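Teaching a Gripper to Pick Up Kitchen Plastic: What Works on My Bench

I've been running demos with a secondhand Vimex arm in my garage in Fultville since July, mostly kitchen stuff, and people keep asking how I get clean recordings out of such annoying objects. So here are my notes, in no special order.

Pick your surface first. Dark and matte is my favorite for pale or see-through plastic. I had a shiny white countertop offcut at the start and could barely find the edge of a tub on the monitor, and I was the one driving!

Go in slow at the rim. With the remote handles you want to squeeze as soon as you see contact, and a springy plastic wall will just bow and pop away from you. Close until it touches, wait a beat, then close a little more. Osvaldo Dantas taught me that one over the phone and my keeper rate went way up (79 good takes out of 80 the following weekend — I'm still bragging about it).

Tilting a container is harder than lifting it. Start the tilt from your wrist and let your elbow follow. If you do it the other way round the whole arm swings, and then you've recorded a swing, and the robot will happily swing forever after.

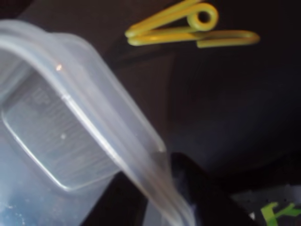

Frosted food container at a steep tilt, with the yellow-green clip lying just past the rim.

Leave small things where they are between takes if they're part of the task. I used to tidy up out of habit, and then half my recordings had a clip on the table and half didn't. Now I put a dab of chalk where each thing starts. It wipes off with a damp rag.

Guiding by hand is nicer for big, lazy moves like sliding a tub across the table. Keep your fingers off the last joint, though, or you'll push it sideways without noticing. I hold the forearm with 2 hands and let the gripper hang. For anything fiddly I go back to the remote.

Throw out bad takes the same day. I kept a folder called "maybe" for weeks and it was all junk.

Rubber tips wear smooth. I buy the Andrade ones from the hardware place on Dulwood and rough them up with fine sandpaper — just a couple of strokes. Wash your tubs in plain dish soap too, and rinse them well, or they'll slide right out on you.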